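Plastine Picnic Tumblers, four months in

I bought the Plastine set in August, right before a week at the lake, and I've used them nearly every day since. Set of 4, $17 at Pettigrew, and I would buy them again tomorrow.

What won me over is the shape. They're tall and a bit narrower at the bottom, so they fit the cup holder in my old folding chair (the Clamerthorpe cups I had before never did, they just perched on top and waited to fall). The wall has enough give that you can squeeze one without it cracking, and the rim is smooth all the way around. No sharp little ridge to catch your lip! I got the pink, and it's a soft, easygoing pink that looks good with lemonade or plain ice water.

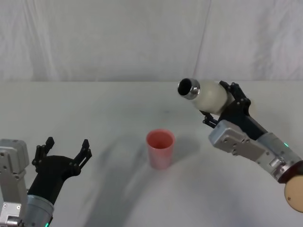 Washing and stacking

Top rack, every night, and they still look great. Mine haven't gone chalky or picked up that dishwasher smell. They stack well too, though if you put them away damp they stick together and you'll be twisting and muttering for a minute. Let them dry first.

Coffee is the one thing I'd keep out of them. They aren't made for hot drinks, and the box says so in pretty small print. Tomato juice was fine after a quick rinse, and so was a very purple smoothie.

I looked at the Hitow ones as well, which have a lid and a straw. Nice cups, but I lose lids. If you want something for the car, get those. For the porch, the yard, the bathroom sink or a kid's milk, I'd go with the Plastine every time. They weigh next to nothing in a picnic bag and they don't slide around much on a tray.

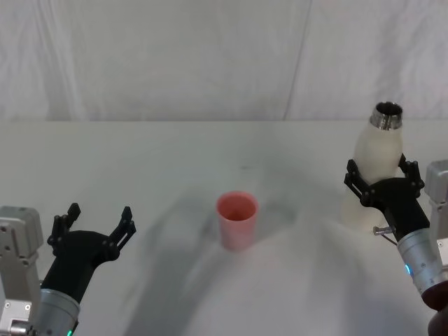 Can you put them in the freezer?
I wouldn't leave them in there overnight. Ten minutes to chill one before a cold drink has worked fine for me, but the box only mentions the fridge, and I'd hate to split one.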